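Kollstead Community Choir is looking for new singers, and we'd love you to be one of them!

We're starting work on our winter programme and we have room in every section, though if you happen to be a tenor we may well cheer when you walk in. You don't need to read music. You don't need to have sung in anything before. Plenty of us hadn't opened our mouths in public since school assembly, and some of us were told back then to mime.

## What we're singing

The big piece this time is the *Plukholm Carols*, a set of short songs for mixed voices, piano and a very busy triangle. Most are in English, two are in Latin, and one is nearly all humming (harder than it sounds, and gorgeous once it settles). Around those we'll be doing some folk songs, a couple of rounds that the audience can join in with, and one loud, silly number to finish. The concert is in December, in the Kasten Hall, and we'll sing a shorter version at the Hurkitz lantern evening a little before that.

## What a rehearsal is like

We meet once a week from 7.15pm until 9.15pm in the upstairs room at the Kasten Hall. The first quarter of an hour is warming up – stretching, sighing, buzzing like bees, all the things you'd never do at a bus stop. Then we learn something new while everyone's fresh, usually one line at a time, with each part sung over until it sticks. Tea is at 8.15pm. After tea we go back to pieces we half know and put them together, and that's when the hairs go up on your arms.
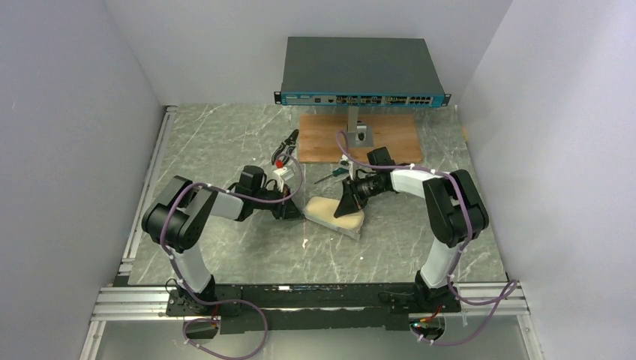
Recordings of each part go out by email, so you can practise in the car or over the washing-up. If you miss a week, don't worry. Tell your section and somebody will go through it with you at tea. We do ask that people come to the last three rehearsals before the concert if they possibly can, as that's when we sort out where everyone stands and who is turning whose pages.

There are 53 of us at the moment, aged from nineteen to well past eighty. We've got night-shift workers who come straight from bed, new parents who come for the only two hours they get to themselves, and a whole row of altos who have sat together for so long that they breathe in the same places.

## Who we'd like to hear from

- Anyone over 18 who likes singing. There's no audition.
- Tenors and basses especially, and that includes women who are comfortable singing low.
- A second pianist who could cover the odd rehearsal. This one is paid, at £40 an evening, and you'd have the music well in advance.
- Someone to help with the lights and the front door on concert night, if you'd like to be part of it and would sooner eat gravel than sing.

## Costs and practical bits

Your first two rehearsals are free. After that it's £40 for the term, including music hire and all the tea you can drink. If that's difficult, have a quiet word or send us an email and you can pay half, or nothing. You won't be asked to explain.

The upstairs room has a lift, which is round to the left of the main entrance past the bike racks. Large-print music is available for everything and we can put words on coloured paper if you let us know the week before. We have chairs for everyone and you're welcome to sing sitting down. Parking behind the hall is free after 6pm, and the last bus back towards Hurkitz goes from outside the library at 9.40pm.

For the concert we wear black with something bright: a scarf, a tie, a ridiculous pair of socks. Please don't buy anything specially.

## How to join

Just turn up! Come at 7pm for your first rehearsal so we can find you a folder and a seat next to someone friendly. If you don't know which part you sing, we'll try a few notes together in the corridor, well away from everybody else, and have a guess. You can always move later on.

If you'd prefer to ask something first, leave a note in the choir's pigeonhole at the Kasten Hall desk with your number on it and one of us will ring you back, normally in the evening. Pianists, please do the same, and tell us a bit about what you like to play.

New singers can join any time up to the end of October.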